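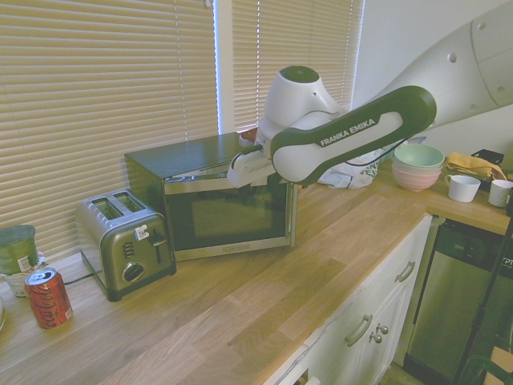

Can It Make Breakfast Yet? Household Chores and the One-Armed Helper

Final project report, Introduction to Automation
Team Laltik

1. What we set out to do

Our assignment was to pick a job that people complain about and find out how much of it a machine could take over. Most of the other teams went for warehouses. We picked the kitchen, on the grounds that all of us own a sink and none of us owns a warehouse.

The question we started with in October was "Can a robot do the chores?" By the second meeting it had become "Can a robot arm do six small things in a kitchen, one after another, if we are nice to it?" Our instructor called this a healthy narrowing of scope. We called it Tuesday-proofing, for reasons having to do with the homework schedule.

2. The chores

We wrote the list before anyone had tried anything, and it shows.

Open the microwave door
Put a bowl in and close the door
Push down the toaster lever
Move a mug from the counter to a lower shelf
Pick up a drink can and put it in the recycling
Fold a dish cloth

A ten-year-old could finish the list before the toast came up. We timed one (a team member's brother, paid in toast) and he did it in 3 minutes, although his folding would not pass inspection anywhere.

3. Method

The arm was driven by a policy trained on demonstrations, meaning that one of us steered it through each chore over and over while the computer took notes. We recorded 2,460 demonstrations. After we threw out the ones where the operator sneezed, dropped something or started the wrong chore, we had 2,000 left to train on. The planning spreadsheet was named Priltuvwood, after a folder nobody would admit to creating, and the name stuck to the trained model as well.

A try counted as a success if the chore was finished without a human touching anything. Saying encouraging things to the arm was allowed. We saw no effect.

4. Results

Microwave door. The best of the bunch. Once the fingers had found the edge, the pull was smooth, and the arm did the job well enough that we stopped watching closely. It then spent one afternoon reaching for the flat top of the microwave as if the door might have moved up there overnight. Turning the lights back to where they had been during recording fixed it. A person can find a microwave in bad light, usually around midnight.

Bowl. Getting a bowl off a stack is harder than it sounds. The bowls nest, and the gripper has two fingers and no opinion about how many bowls it is holding. When we set out one bowl alone, things went much better. We have recorded this as a success with help, the help being that we did the hard part.

Toaster lever. Pushing down is easy. Stopping is the interesting bit. The lever went down every time, and on several tries so did the arm's enthusiasm for the rest of the toaster, which traveled across the counter until we hit the stop button. We later held it in place with putty. Families considering a robot should budget for putty.

Mug. Good when the handle faced the arm, poor when it faced the wall. We never got the lower shelf to work. The arm is fixed in one place and the shelf is in another, and no amount of training data changes that.

Can. Full cans were fine. Empty cans were crushed, which one of us argued was a feature for recycling. The vote was split, and the table in our appendix lists both scores.

Cloth. No successes. The arm picked the cloth up, moved it, and put it down in a slightly different heap. If the chore had been "have a crumpled cloth somewhere else," we would be reporting a perfect score.

5. Comparison with the shop floor

We spent a morning at Grirnholm, a parts supplier that uses arms to load trays. Their machines are faster than ours and almost never miss. They also do one thing, with one part, which arrives facing the same way every time. The line lead asked what our arm did, and we said toast. She was polite about it.

The visit changed how we see the problem. A factory is arranged around its robot. A kitchen is arranged around whoever was in it last, and that person left the cord trailing and put the mugs back wherever there was room.

6. Things we would do differently

Vary the lighting while recording. Start with fewer chores. Buy the putty first. We would also label our files properly, as "final_frei_v2_REAL" turned out to be neither final nor the real one, and Frei was supposed to be the name of the test script.

7. Answer to the question

Can it do the chores yet? It can do some of a chore, most of the time, with three students standing nearby. Our own kitchens went uncleaned for the whole term, so the net amount of housework done is probably below zero. The arm goes to the next team in the spring, and the cloth is still waiting to be folded.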